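Subject: Re: [plesidis-toys] Sorting small cars for the Gatora swap
From: Osagie
To: plesidis-toys list

On Thursday the list wrote:
> Has anyone settled on how to store loose miniatures between
> swaps? I have 60 of them in one shoebox and the paint is
> starting to chip where they rub. Also, do you keep blocks
> and cars together or apart? Astau used to want them apart.

Apart, if you have the room. I had both in one bin until last May and the block corners did more damage than the other cars did. I go through mine on a bare table, a few pieces at a time, so I can check the paint before anything gets wrapped. The yellow ones are the worst for me. The color is bright enough that a chip shows from across the room, and the gloss makes it hard to tell a scratch from a reflection unless you turn the car. 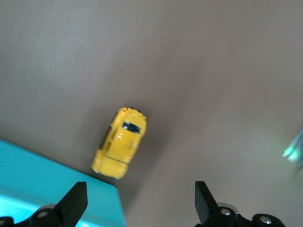 For wrapping I use plain tissue, one sheet to a car, and then a divided tray. The trays from Astau hold 9 to a row and fit a normal closet shelf. Don't use the foam ones. Mine stuck to the paint over one summer and I lost two good roofs to it.

Blocks can go in a bag. They don't need anything else.

On labels, I number the tray and leave the cars alone. My list is up to 598 and I have never put a sticker on a car. If you bring stickered cars to Gatora, take the stickers off first, or the table will send you back to do it.
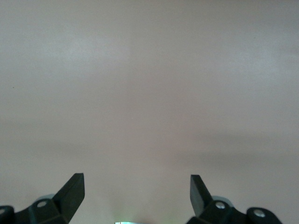 Plesidis Toy List, Issue 509

One more thing on the shoebox. If you have to keep using it for now, stand the cars on their wheels in a single layer and put a sheet of cardboard over them before you start the next layer. I did that for a year and the chipping mostly stopped.

I can bring two spare trays to the swap if you want them. Write me off list.

Osagie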